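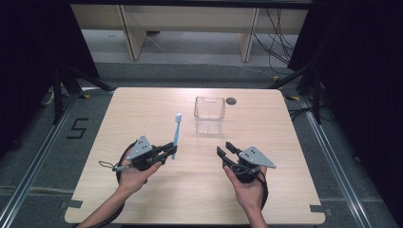

# The Rulebook on the Wall

The first thing Maribeth Estrella handed me when I visited the Prarkov workshop was a stapled booklet, eight pages long, with a coffee ring on the cover and somebody's pencil notes all down the margins. "Read it before you touch anything," she said, quite kindly, and then went off to find me a chair.

I have read a fair number of rulebooks for this magazine (the one from the Karppinen bakery line ran past 400 pages, and I'm a little proud of having finished it), but I've seldom met one I liked so much. It covers hand-guided work, the kind where a person holds a gripper in each hand and goes through an everyday chore so that a machine can learn from the recording. Picking up a toothbrush, say, and standing it in a clear container. You and I do that half asleep every morning! Written out as good practice, it takes up most of page three.

Start with the table, the booklet says. Only the things the task calls for go on it, and they go back to their starting places before every take. Cables get a loop of slack at the wrist, enough for the arm to turn over freely, and the operator checks them before picking anything up. Floor markings stay put until the whole series is finished, even if they look scruffy.

Then come the rules for people, which Maribeth wrote herself and fusses over the most. Nobody records for longer than 30 minutes without a break. A dropped object is left in the recording and labeled as a drop. If you grip a thing badly, you carry on and grip it better, the way you would at home, and you don't start over to make yourself look good.

That last rule caused a real argument back in August. The team had 2,776 takes on the shelf by then, and a visiting group from Ulham wanted every clumsy one thrown out. Maribeth wanted them kept, each with an honest label. They went back and forth over two lunches and finally settled on keeping the lot, with a written reason beside any take left out of training.

Adeck, the small shop across the yard, has since borrowed the booklet and sent it back with a page of suggestions, mostly about gloves. Maribeth was still working through them when I left, pencil in hand, and she has promised me a copy of the next edition.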